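Bramwood Tenants' Forum to attend kitchen robot open day, and will bring its own dishes

TOLISLEY, Sun 30 August. The Bramwood Tenants' Forum has accepted an invitation to the open day for Bisarix, the two-armed household robot that the building's owner, Garcia Homes, wants to try in shared kitchens. The Forum has not endorsed the product and has asked Garcia Homes to stop saying in its newsletter that tenants are "excited."

Members first saw Bisarix at a demonstration in April. The invitation promised a full load of dishes cleared while guests had coffee. In 30 minutes the robot dealt with 4 items, and one of those was handed to it. A staff member stood next to it with a laptop the whole time. Questions about who was steering, and how much, were met with the phrase "shared autonomy."

"I asked if it could do my kitchen on a Tuesday night with two kids in it, and I was told that was a great question," said Stuart Pickering, who speaks for the Forum. "I'd still like the answer."

The Forum has put three requests to Garcia Homes in writing. Visitors should be allowed to load the sink themselves. Any remote operator should be in the same room as the guests. Breakages should be counted out loud.

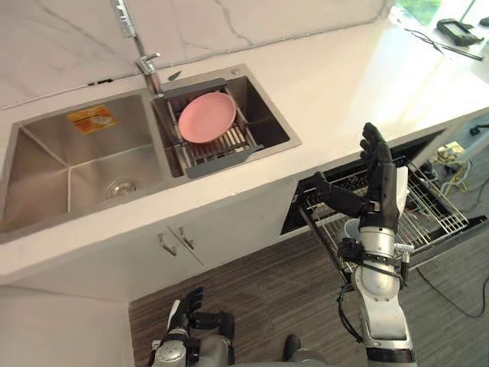 Garcia Homes has agreed to the first request and is "looking into" the others. It has also said that Bisarix can save a household up to 20 minutes a day. The Forum has asked where that number comes from and has been sent a brochure.

Rent is the other sore point. Tenants were told in April that a trial would cost them nothing. A later letter mentioned a service charge of $100 a year for "smart amenities," without saying what those are. Pickering said the Forum will not discuss a trial until that line is explained or taken out.

The open day takes place in the Bramwood show kitchen in Tolisley. Tenants may come without signing up. Anyone who wants to bring a casserole dish with something baked onto it is encouraged to do so.

Press contact: Stuart Pickering, Bramwood Tenants' Forum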